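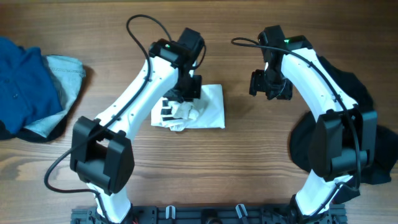
Two arm setup on the wooden table, left gripper on a white cloth

Is the Floltitz two arm folding kit worth it for a small shop?

Asking for a real shop, not a hobby. We do rental linens plus some uniform shirts, mostly white tees and napkins, a bit of dark stuff. Been looking at the Floltitz kit from Dralo, the tabletop one with both arms on one rail. Reseller quoted me 3953 with the wrist cameras, without the software plan. Table not included, obviously.

What I need to know before I spend that:
does it cope with a shirt that starts out as a heap, or do you have to lay it flat first
how long before it does anything useful
is the software plan required or do they just push it hard

Space is tight, so the table would have to stay up all day. Have two people folding now and not trying to replace either of them, just want the napkins off their plate. Budget can stretch a little. Posted in February 2025 on the reseller's own board too and got a brochure back, so trying here.

Answer marked helpful

Had ours since August. Short version – good at squares, so-so at shirts, bad at anything black on a dark table.

Napkins and small towels are fine. You'll need to record your own folding sessions, the stock model they ship was clearly trained on somebody elses towels. We did 100 for napkins and it got decent. Shirts took us 700 and I still wouldn't leave the room. 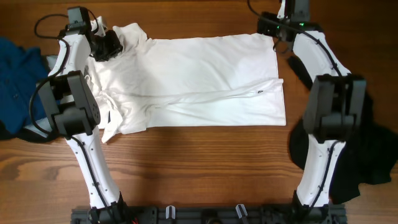
The trouble with tees is the first grab. If it gets the collar and one layer of a sleeve you're ok, if it gets two layers the whole thing goes sideways and it'll happily fold the mess. From a heap, maybe half work. We lay them out by hand first and then it's worth having. Kind of defeats the purpose on shirts but the folding itself comes out neat enough for the shelf.

Other stuff in no order. Cable clips on the rail, check them after a week, ours worked loose. Leave slack at the wrists. Bolt the rail down properly, do not clamp it, I clamped it and had to redo the calibration from scratch. Matte table top if you can choose, glare messes with the wrist cameras worse than with the overhead one. Fingers wear, so order a second set with the kit, shipping on spares alone is silly.

Support is Graziella Gatti if you get through to her. She knows the thing inside out. Otherwise you get a form reply.
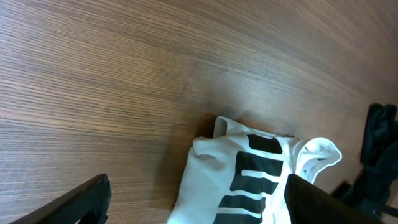 Does the kit run without the software plan?
It runs, but only with the models you train yourself on your own computer. The plan gets you hosted training and the model updates. We paid for one year, then dropped it.

Is it noisy?
Quieter than a box fan. Theres a whine from the elbows when it holds a pose for a while.

Answer 2

dont. get a Zanetti folding board and pay a kid. 1000 napkins is nothing for two people with a radio on

Reply from the person who asked: thanks, but the two people with a radio are the ones asking me for this.

Answer 3 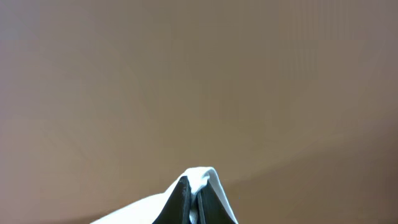
Stamatia Zervas
Setup technician, Flolora Laundry Supply

We install these along with two other makes, so take it with that in mind.

Mostly agree with the first answer. Would push back on the session count. 700 for shirts sounds like a lot of mixed recordings, diffrent people folding different ways. Pick one person, one fold, one starting position. You should get there with far fewer. Throw out the bad ones too, folks keep them in to pad the number and then wonder why it hesitates.

Grip force – factory setting is high for thin cotton. Turn it down before you record anything, becuase if you change it later your old sessions don't match. Same with moving the wrist cameras. Tape a mark on the table for where the item goes.

Printed shirts are fine in my experience, as long as there were printed shirts in the recordings. All plain white in training and then a big black logo shows up, expect trouble.

For rental napkins I'd say go ahead. For uniforms wait, or ask Dralo for a loaner, they do two weeks if you cover freight. Bring your own linens to the demo whatever they tell you. Demo towels are thick and stiff and fold themselves.

Oh and the warranty is on the arms only, not fingers or cables. Get that in writing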